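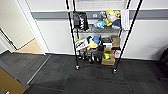 Figure 1. Wire shelving with plush toys, boxes and bags.

Does a phone translator read a label as well as the ad says?
Project report, second-year Applied Language Technology

Background

Every translation app we looked at makes the same promises. It's instant, it's accurate, and it works on anything you point your phone at. Our group picked one of them, Prindadum, and tested only the camera mode, where you photograph printed text and the app lays a translation over it. We left voice and conversation mode alone. Two other groups had those, and going by the talk in the lab they were welcome to them.

We chose printed packaging and short notices because that's what the store listing shows off. The listing says nothing about what kind of text was used to test the app, or who checked the results. We wrote to the support address to ask and got back a link to the store listing.

What we did

We collected 106 short pieces of printed text in French, Portuguese and Vietnamese. Those are the languages members of the group read well enough to judge. Nothing was longer than 90 words. Most were a good deal shorter, such as washing directions, age warnings, storage advice and the small print on the bottom of boxes.

Each piece was photographed through the app and the English output saved. We then ran the same text, typed in by hand, through the app's ordinary text box. The point was to separate two kinds of mistake. If the typed version comes out fine and the photo version doesn't, the camera reading is at fault. If both are wrong, the translation is.

Every output was marked by two of us on a scale we borrowed from an earlier class project called Ellis:

Good: a reader would do the right thing
Poor: clumsy or incomplete, but safe
Wrong: a reader could do the wrong thing

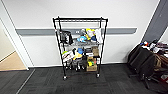

Figure 2. Shelving cart against the wall, dark gray carpet tiles.

Where the two markers disagreed we talked it over, and if we still disagreed it went down as Poor. We know that makes the middle group look bigger than it should. We couldn't think of a fairer way with the people we had.

What we found

Typed text did well. Short commands such as "keep away from flame" were nearly always Good in all three languages, and we have no complaint there.

Photographed text was another matter. Vietnamese suffered most, as the tone marks were often dropped or swapped, and a dropped mark can turn a word into a different word. The app gave no hint that it was unsure. It put up a clean English sentence in a tidy font, in the same style as its correct ones, and we think this is a bigger problem than the mistakes themselves. One storage label came out telling the reader to freeze something that should be kept dry.

Portuguese was mixed. French was fine on flat surfaces and noticeably worse on curved or shiny ones. Line breaks caused trouble everywhere, with the app treating the end of a line as the end of a sentence. Screenshots, which we tried late and only a few times, had far fewer reading errors. That fits with our guess that the camera step is the weak part, but a few tries don't prove it.

We had also planned to compare results with Moges, a free app that works offline. It crashed so often on our older phone that we only got 7 usable outputs, and we've left them out of the results.

The claim about speed

Prindadum calls its camera mode "real-time". On campus wifi the overlay usually showed up quickly, then changed its mind once or twice while the phone was held still. Which of those versions is the real-time one? We saved the last version each time, and that probably flatters the app. A traveller in a hurry would read the first.
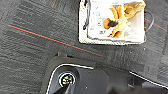 Limits of this project

The sample is small and we picked it ourselves. None of us is a trained translator. We used two phones, one of them old, and didn't control the lighting beyond switching the lights on. The app also updated itself partway through and we didn't notice until the menu colour changed, so some of our outputs come from a different version. We can't say which ones.

Our marking sheet was built in Zakar, which rounded some of the scores until we turned that setting off. We went back and fixed the ones we found.

Next steps

If another group takes this on, we'd suggest locking the app version first and getting a fluent outside reader for each language. We'd also like to see the first overlay saved along with the last one. The saved outputs and marking sheets are in the shared course folder.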